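Tustness opens shared laundry room on Plakudden

Residents of the Plakudden apartments have a laundry room of their own again. The new room opened in September on the ground floor of the Barreto building, replacing the basement laundry that closed when the drains were taken up.

The room has 11 front-loading washing machines and is shared by the 26 households on the two lower stairways and anyone else in the complex who signs up. Tustness, which manages the buildings, said the work took most of the summer. The old coin boxes are gone. Residents now pay with the same key tag that opens the front door, and the cost is added to the monthly bill.

"People were carrying their wash four blocks to Bosulano and back," said Si-eun Koo, who runs building services for Tustness. "In the rain that gets old fast."

The machines can be booked in slots of two hours, from 6 a.m. to 10 p.m. A slot that has not been started after 15 minutes goes back on the list. Koo said the early morning slots have been the most popular so far, and that the late evening ones are often free.

Tustness has put up a short set of house rules by the door. Pockets should be emptied and dark and bright colors washed separately. Small items such as socks should be checked for before the door is shut, as they tend to get caught in the fold of the rubber gasket. Doors are to be left open after a wash so the drum and the gasket can dry out. Rugs, pet bedding and anything with loose filling should go to the Bosulano laundry, where the machines are larger.

There are baskets to borrow for residents who do not want to bring their own. They are to stay in the room. Tustness asks that they be wiped out now and then and not used for shoes.

Detergent is not supplied. A shelf for it was in the first plan but was dropped to make room for a folding table, and Koo said there are no plans to bring it back. Two drying cabinets are on order and are expected before the end of the year. Until then, residents can use the lines in the courtyard or the drying room on the top floor, which is unlocked during booking hours.

The old basement room had a bulletin board that many residents used for selling furniture and finding sitters. It has been moved upstairs and hangs in the hallway outside the new room. Notices are taken down after a month.

Questions about key tags or billing can be left at the Tustness office in the Barreto building, open mornings.

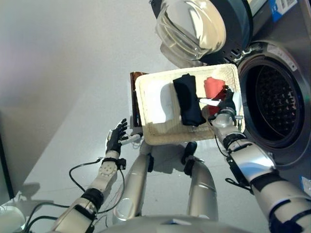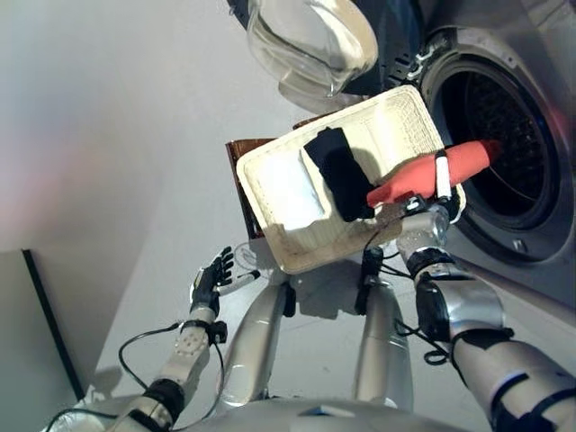
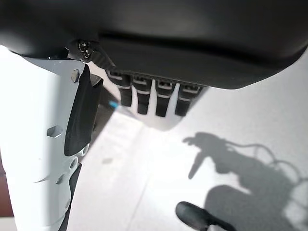
From the laundry room at Plakudden. In the first picture, a basket with black and red items by an open washing machine.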